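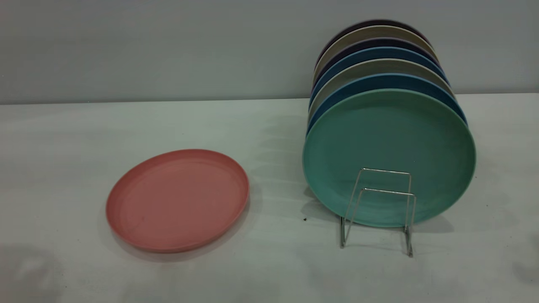

Leva sapatos fechados e vai cedo, escreveu-me uma leitora do blogue quando contei que ia ao dia aberto da Herunia, em Marín, e ainda bem que lhe dei ouvidos! Às dez já havia fila para a sala dos fornos (o maior, a que chamam Flistis, leva 300 peças de cada vez) e o chão estava cheio de pó de barro.

A visita custa 2 euros e demora 70 minutos, mas eu fiquei quase a manhã toda, porque me deixaram experimentar a roda e fiz uma taça torta que adorei. Da vidragem percebi pouco, confesso, com o barulho todo que ali fazia. Na loja há pratos de todas as cores e perdi-me um bocado... Almocei no café Hinia, mesmo ao lado, uma sopa de peixe ótima. Em agosto fecham para férias.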